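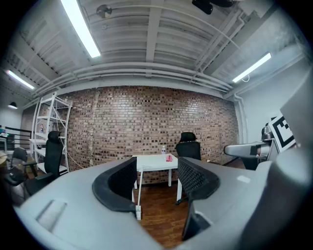
Small table, ground floor day room

BANDINE HOUSE
Workplace and Premises Safety Inspection: Checklist with Comments

Date of inspection: 11 June 2018
Inspected by: Yoon-hee Ban, Premises Safety Officer
Areas covered: ground floor day room, kitchen, rear corridor, stores, Groen Wing staircase
Areas not covered: boiler room (separate contract), roof

Key: S = satisfactory; A = action required; N/A = not applicable

1. Floors and walkways

1.1 Floor surfaces even and in sound condition: S
1.2 Walkways at least the required width: A
Comment: Two delivery cages were standing in the rear corridor at the time of inspection. They were moved on request. The same point was recorded in April and the corridor is to be kept clear at all times, including during deliveries.
1.3 Mats flat and secured: A
Comment: The mat inside the rear entrance has lifted at one corner. Replace.
1.4 Trailing leads: S

2. Furniture

2.1 Tables stable and free from sharp edges: S
2.2 Chairs sound, with no loose joints: A
Comment: One chair in the kitchen was withdrawn from use and labelled. Repair or dispose of it.
2.3 Shelving fixed to the wall and within its stated load: A
Comment: The upper shelf in the stores is marked for a load of 60 kg. Boxed paper on this shelf was judged to be in excess of that figure. Heavier items are to be placed at or below waist height.

3. Fire safety

3.1 Fire doors close fully on to the frame: A
Comment: The door at the foot of the Groen Wing staircase does not latch unless pushed. The closer requires adjustment by the contractor, Trosov.
3.2 Extinguishers in place, in date and unobstructed: S
3.3 Exit signs lit and legible: S
3.4 Weekly alarm test recorded: A
Comment: Two entries were missing from the log book. The duty manager is reminded that the test must be entered on the day it is carried out.
3.5 Assembly point notice displayed: S

4. Electrical

4.1 Portable appliances tested and labelled: S
Comment: The kitchen kettle was added to the register during the visit.
4.2 Sockets and switches undamaged: S
4.3 Distribution board accessible: S
4.4 Extension leads used singly: S

5. Kitchen and hot water

5.1 Fridge temperature recorded daily: S
5.2 Cleaning products locked away and in original containers: A
Comment: A spray bottle of Nollex descaler had been decanted without a label. It was removed. Staff should use the supplier's bottle only.
5.3 First aid box complete: A
Comment: Burn dressings are out of date.

6. Lighting

6.1 Adequate lighting on stairs: A
Comment: The lamp on the half landing is not working.
6.2 Emergency lighting test certificate available: S

Actions at 1.2, 3.1 and 6.1 are to be completed within two working days. All other actions are to be completed before the next quarterly inspection.

Signed: Yoon-hee Ban
Copy to: duty manager; premises file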